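Search the notebook
Enter keywords
Go

January 17, 2022
Daltevine kit on trial, block pushing 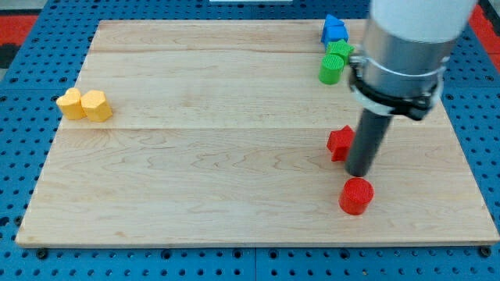

Rod over the red pair, blocks grouped by color.

Started on the Daltevine tabletop kit this morning and I like it a lot already! It's the push-only package: one plain rod on the arm, a set of colored blocks, and the Lins control software on a license key. We have it for 19 days before Ullosport wants a yes or no.

Software install took two tries. The first time I had the old Lins driver still on the bench machine and it refused to see the arm at all — wiped it, reinstalled, fine. Leave the old one off, please.

Things I'm happy with:
- Speed cap is set in one place and it sticks after a restart.
- The log files are plain text (finally!) and I could open them straight away.
- Color sorting is a ready-made task, so there's something to run on day one.

Less happy: the star blocks. A push on a point spins them, a push in the notch between two points goes much straighter, and the default contact setting doesn't care which it gets. I've nudged it toward the notches by hand in the config. Cylinders want to wander too, but slower pushes help.

Price on the quote is 4,000 with the block set, plus 300 for a second rod. I'd take the second rod.

To do: rerun with the wood turned end for end and see if the grain or the joints matter. Ask Wandness if their older kit came with the same blocks, and if they ever got the hearts to go straight. Config is saved as push_notch_2 — don't overwrite it.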